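3.2 Setting and observation of spill response

Field observation took place in the shared kitchens of two office buildings, Grinavmont and Isholm, between March and May. Both buildings have white tables, and both leave the wiping of tables to the people who use them. Cleaning staff come once a day, after 6 p.m. We recorded a spill whenever liquid was left on a table after the person using it had walked away. Figure 2 gives two views of a table surface. 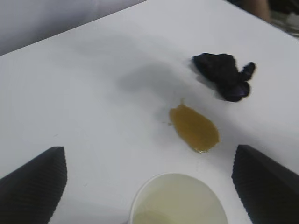
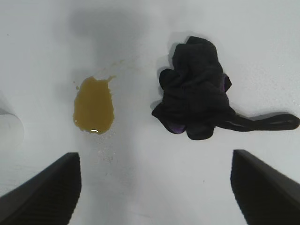 Figure 2. Pale table surface, two views. The second shows a brownish-yellow puddle with a short point at its upper right rim.

Over the study period we logged 239 spills. Of these, 29 were left out of the analysis because the observer arrived too late to note a start time, and a further 20 because cleaning staff reached the table first. That left 190 spills with full records. Each record gives the building, the start time, the kind of liquid if known, the number of people who sat down or stood at the table afterward, and the time at which the liquid was wiped up, if it was.

We sorted spills by size using a printed card held next to the table – small if the liquid could be covered by the card, large if it could not. Two observers, Sulemana and Lyimo, sorted the first set together and then worked alone. Where they disagreed, the larger size was kept. Color was noted but not used in the main model. Earlier work on shared kitchens has treated dark drinks as more noticeable than water, and we return to this point in Section 5.

The two buildings differ in one respect that matters for the results. At Grinavmont, paper towels sit in a holder by the sink, eight steps from the farthest table. At Isholm they are kept in a closed cupboard with no label. Staff at Isholm are told where the towels are on their first day, but several people we spoke with had forgotten or had never used them. Mugo carried out these short talks after the observation period had ended, so that they would not change how people acted.

We did not ask anyone to spill or to clean anything. Observers sat at a corner table with a laptop and did not speak unless spoken to. A notice on the kitchen door at each site said that a study of kitchen use was under way, without naming spills. Both building managers agreed to the wording in advance.

One limit of this approach is that a spill wiped up by the person who made it never enters the log. The figures in Section 4 therefore say nothing about how often people clean up after themselves – only about what happens once a spill has been left for others.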